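Worn finger pads halt tray cell at Lernirbridge plant

5 August 2019

A tray-handling cell at the Buminico packing plant in Lernirbridge is running again after a stoppage traced to the rubbery faces of its gripper fingers.

The cell, which lifts small parts out of shallow plastic trays and sets them down on a second line, began dropping items during the early shift last week. Operators first suspected the air supply and then the program. A check by the maintenance team found nothing wrong with either, and the fingers were taken off for a closer look.

Buminico said the edges of both fingers had started to break up at the tips, where they brush the tray rim on the way down. Small pieces of material had come away and were getting between the finger and the part.

The cell was put in by Zelska, a Lernirbridge firm that builds handling equipment, and has been working two shifts a day since March. Zelska looks after the arm and the controls under a service contract, but the fingers count as wearing parts and are changed by the plant's own staff. Until now that was done when somebody noticed a problem.

Under the new routine the fingers will be inspected every 400 hours. The check takes place with the cell locked off and the gripper open. Staff wipe down each finger, look at the tip and the lower edge, and feel for loose slivers with a gloved thumb. Any finger with a tear is replaced, and both are changed together so that they close evenly.

Each finger is held by 2 screws. Once the new pair is on, the gripper is opened and closed by hand from the control panel, then run slowly over an empty tray to make sure the tips clear the rim. The whole job takes a trained fitter under an hour - most of it spent on the slow run.
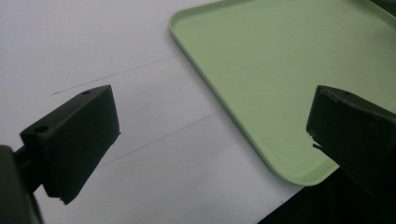 The approach height has also been changed. Zelska has raised it by 3 millimetres, which should keep the fingers off the rim when a tray sits slightly out of line. The cost is a small loss of speed that the plant says it can live with.

Replacement fingers are supplied by Nikolovski, which moulds them to Zelska's drawing. Buminico had no spares on the shelf when the cell stopped and had to wait for a delivery. It will now keep 4 pairs in the maintenance store.

A harder grade of material is to be tried on the cell later in the year. Zelska said it would fit the test pair during a planned stop and compare the wear with that on the present type.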